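About Cowie

Thu 12 September
By Lucie Boychuk

Cowie is a small firm in Nunulby that looks after robot arms belonging to other people. We don't build them and we don't sell them, and we have been asked to stop giving opinions about them at trade fairs. We set them up, keep them in order, and come back when they have stopped doing what they did last week.

We started one January with two customers, one of whom was my former employer and felt guilty. Most of the work now comes from firms and colleges with a pair of arms on a bench and a person whose real job is something else. That person is usually the one who rings us. They tend to begin with "it's probably nothing", and then describe something.

What we do, with one bench to show for it

Visitors to this page used to get a paragraph about excellence. My colleagues took it down while I was on holiday, so you are getting Gondodance instead. Gondodance is our name for a two-armed cell we look after, and the name comes from its first afternoon, when both arms tried to be in the same place and neither would give way. It has been much better behaved since, but the name was already on the invoices.

The job it is being set up for is handling ordinary household electrical bits: get hold of a power strip, hold it still, deal with a plug. A child of four can do this and should be told not to. For a pair of grippers it is a respectable morning's work, and it finds out every small fault in the set-up. A strip is long, it turns when you pinch one end of it, and it brings its own cord along to interfere.

We put the strip down at a slant between the grippers, stand the charger up next to it and open both sets of fingers before anything else is asked of them. If a cell can only manage a strip that has been laid out like cutlery, we would like to know before the customer does. 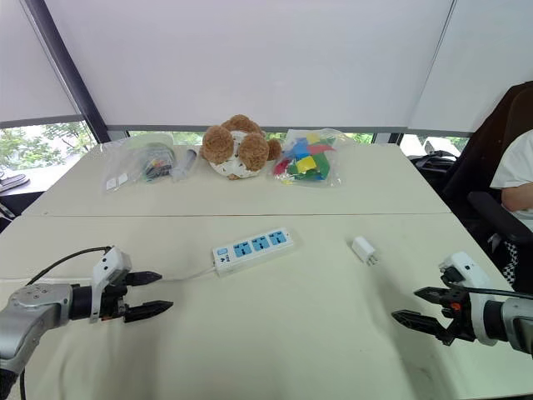
Where we begin

Nearly always with the table. People expect us to open a laptop, and are let down when we crouch and squint along the furniture. Gondodance works across two tables pushed together, so there is a seam, and a seam is a thing that moves when somebody leans on it. We push the tables up tight, mark where the legs go on the floor, and check the marks at every visit. On one visit the tables had wandered 19 millimetres and everyone present had a different theory as to whose hip was responsible.

Then the cloth. A cloth is kinder to fingers than a bare top, and it also creeps. We smooth it, we pull it square, and we write "smooth cloth" on the daily sheet, where it is ignored until Thursday.

After that come the cables. The ones on the arms need enough slack for the wrist to turn all the way and not so much that they snag on the way back. We set the loops by hand, run each wrist slowly to the end of its travel, and set them again. There is no clever way of doing this. Jemska, the software we use for our visit notes, has a box for cable slack with the choices "good" and "bad", and we have written to them about it.

Only then do we close a gripper on anything. We do one arm at a time, with the other parked open and out of the argument. The first grip goes on the switch end of the strip, where the cord comes out, as that is where most of the trouble lives. We look at whether the fingers meet the casing squarely, and whether the other end stays flat on the table or begins to lift. If it lifts, we go back to the height of the wrist and start again, with tea.
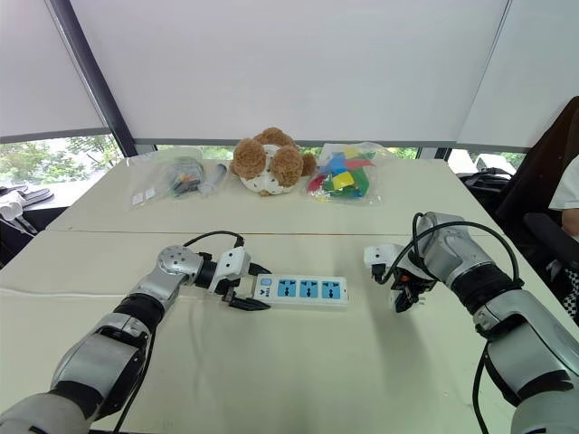 Gondodance with the left gripper on the switch end and the right one open.

Looking after it

A cell that has been set up properly needs very little, which is bad for business, but there we are. We ask customers to wipe the fingers, look at the cable loops, and keep a note of anything that made them say "hm". The notes are the useful part. Our file on Gondodance runs to 431 entries, and a fair few of them just say "hm".

When we visit, we check the finger faces for wear, go over the screws we can reach, complain about the ones we can't, and repeat the first grip exactly as it was done on the day we handed over. If it differs, we work backwards: fingers, wrist, cables, table. It is the table more often than anybody would like.

Repairs

We will come out for a repair on a cell we have never met. We would ask that you don't tidy up first. A bench that has been cleared in our honour tells us a good deal about your manners and very little about the fault. Leave the parts where they stopped, leave the cloth rucked if it is rucked, and have whoever was nearest at the time on hand, even if they would prefer not to be.

If the arm needs to go back to its maker, we will say so, and we will help you pack it. We keep the big boxes.

Contact Cowie, Nunulby | © Cowie | Back to top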